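I own a quarter acre of grass and, as of this spring, a battery mower with an app. The mower is a Nuvby. The app is also called Nuvby, and of the two it is the one that wants my attention.

I should say that I like the mower. It starts. My old gas machine started too, in the sense that a mule starts, after a private discussion with itself and a good deal of pulling on my part. The Nuvby has a green button. I press it and the blade spins, and my neighbors can go on talking across the fence without shouting. If the company had stopped there I would be writing them a thank-you note.

They did not stop there. The deck height, which on every mower I have ever owned was a lever, is now a setting. To go from three inches to three and a half I take off my gloves, find my phone, wait for it to find the mower (it is two feet away), and slide my thumb along a little picture of grass. Then the app asks me to rate my cut.

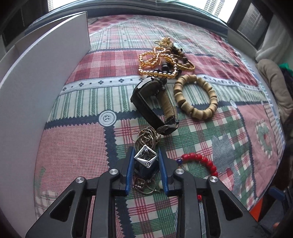
Pindia, Sat 30 September

The grass here is slowing down, and I have had time to read the manual. It runs to 148 pages. Exactly 19 of them deal with mowing. The rest cover pairing, updating, accounts, and what to do when the mower and the phone fall out with each other. There is one paragraph on sharpening the blade, and it suggests I see a dealer.

My dealer is Makura Outdoor, out on the county road, and they are decent people who will sharpen a blade for 17 dollars while you stand there. They also told me, lowering their voices a bit, that most of the Nuvbys that come in have nothing wrong with them below the handle. The motor is fine and the wheels are fine. The thing just needs to be reminded that it is a mower.

I have heard the case for the app. It tracks my battery, and so do the four lights on the battery. It logs my hours, so I now know that I have spent a measurable piece of the year walking in stripes, a figure I was happier without. It can lock the mower against thieves, and I suppose it would be a comfort to picture one of them in his own yard, stuck forever at three inches.

My other complaint is the bag. It is a Fashola, sold separately, and it hangs from two clips so small and so clever that I can't work them with cold hands. A replacement pair costs more than the rake I use when the bag falls off. Somebody spent months on the app's leaf animation while those clips went out the door as they are.

What I want is dull. Give me a lever for the height, with notches, and numbers stamped where I can read them bent over. Give me a bag that hooks on the way a bucket hooks on a nail. Keep the battery and the green button, and put the app on the expensive model for the people who enjoy that sort of thing. I would pay extra to be left out of it.

Nuvby's next update is due in October, according to a message that came up while I was trying to raise the deck. It promises a new look for the home screen. I finished the front yard at three inches and put the mower away.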